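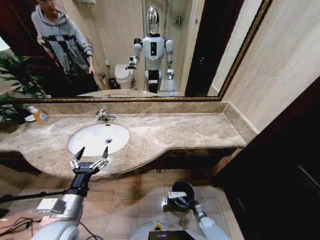
I have now read more articles on how to clear off a bathroom counter than any grown person should, and I don't believe most of them. The latest one to land in my inbox promised a "hotel-calm vanity" if I would only buy a set of matching Urden trays for $49. I have a counter. I don't see how a counter gets emptier when you put trays on it.

So I did the opposite and bought nothing. I took everything off the marble, wiped it down, and made each thing argue its way back.

The soap got back right away. It's yellow-orange, it comes in the bottle it came in, and I refuse to pour it into a nicer bottle. I tried that once with a Lurero dispenser and spent a month pumping air. The small white dish stayed because rings and hair ties have to land somewhere. The plant stayed because the room is beige tile and beige-and-brown stone from one end to the other, and without something green I start to feel like I'm living inside a latte. I know the rule is that plants "collect dust and clutter the eye." My eye is fine. Its leaves do hang over the edge of the counter and I do brush against them, and I've decided I can live with that.

Everything else went down to the floor to be judged. If you have never lined up the things from your own vanity, be warned that it's embarrassing. Two half-used tubes of the same hand cream. A Marulanda face scrub I was given and have disliked steadily ever since. Travel sizes from trips I can't remember taking.

Which brings me to trash cans. My friend Consuelo Chambi holds that the bathroom bin should be tiny, so you are forced to empty it often. I've tried living by this and all it forced me to do was balance cotton pads on top of other cotton pads. For a real clear-out you want a bin you can drop things into without aiming, with a proper liner folded over the rim so that the bag doesn't slide down the first time something heavy hits it. The fold is the part people skip. Then they complain about the bag.
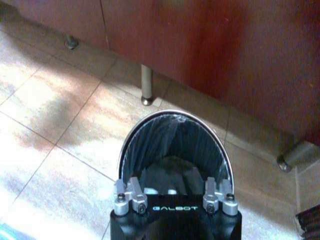

Black liner, silver rim, and a fold over the top.

I don't trust the "one in, one out" people either. The math only works if you were happy with the number you started with. And I'm suspicious of expiration dates on cosmetics, up to a point. That little open-jar symbol was put there by someone who would like to sell me another jar. Still, if it has separated, or it smells like crayons, out it goes, and I don't need a symbol for that.

The small stuff is harder than the big stuff. A big bottle is plainly in the way. A little tube or bottle takes up no room at all, so you keep it, and then you've kept a drawerful. My test, which I don't claim is scientific: pick the thing up and say what you'd use it for this week. If the sentence starts with "well, if I ever," you have your answer. I failed this several times in a row and kept two of them anyway.
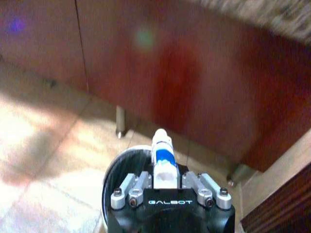
White with a blue band, up against the red wood of the cabinet.

People ask about cabinet organizers. I had the Drurden stacking kind for a while, and what I stacked in them was more stuff. Now the things I use daily sit at the front of the cabinet and the others sit behind, and when I have to reach past something three times I move it. I'm sure there's a name for this and a course you can take.

Will it last? I doubt it. The last time I did this, the counter was covered again before the end of July, and I had been very smug in between. I'll look again when the soap runs out. The scrub is gone, though, and if the person who gave it to me is reading, I used every bit of it and loved it.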